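Promises and Household Budgets: How Voters in Two Wards Read the Clademano Campaign

Student project report, Department of Politics, Ustbridge College

1. Background

The regional election in Clademano was fought mainly on the cost of living. The winning party promised cheaper bus travel, a freeze on water charges and a one-off payment to low-income households. The payment was the best known of the three. It appeared on leaflets, on the sides of vans and in most of the radio interviews given during the campaign.

Our project asked how people in two wards, Walville and Maldonado, understood these promises at the time and how they judge them now. Walville is mostly rented flats near the old docks. Maldonado is further out, with more owner-occupiers and more retired people. Turnout in Walville has been lower for as long as the ward has existed.

2. Method

We used 2 methods. The first was a reading of campaign leaflets and the local paper, looking only at items that mentioned prices, wages or charges. The second was a short door-to-door interview, carried out in August with 50 residents split evenly between the wards. Interviews lasted up to twenty minutes. We did not ask how anyone had voted, although many people told us.

The leaflets came from the Ustbridge library collection, which holds over 4,000 items from local campaigns. The collection is sorted by party and then by year, so finding everything on one topic took longer than we had planned.

The last part of each interview dealt with ordinary household goods. We asked people which things they had put off buying or replacing in the past year, and whether they connected this with anything the government had done. Kitchen items and small tools came up often. 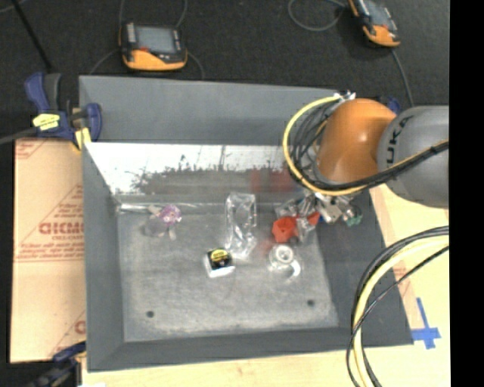

Figure 1. Small household items, including a tape measure and a clear glass cup.

3. Findings

Most people in both wards remembered the one-off payment. Far fewer remembered that it was limited to households below a set income. In Walville several people had expected to receive it and had not. They described this as a broken promise, even though the limit was printed on the back of the leaflet. In Maldonado the payment was more often called a bribe.

The bus fares were judged more kindly. Fares did come down, but two evening routes in Walville were withdrawn in the same period. People who worked late shifts said the cut was of no use to them.

The freeze on water charges was hardly mentioned unless we raised it. One resident said that she only noticed bills when they went up.

Trust in the local paper was low in both places. It printed the party's figure of 2,000 new jobs on its front page and did not return to it. We could find no later article saying how many of the jobs had been created.

4. Limits of the study

The sample is small and was taken on weekday afternoons, so people in full-time work are under-represented. Memory is also a problem. Some residents mixed up this campaign with the one before it, and we left those answers out of the section on leaflets but kept them in the section on trust.

5. Further work

A second round of interviews in the evening would help to correct the sample. We would also like to compare the leaflets with the council minutes for Walville, which were not open to us during the project.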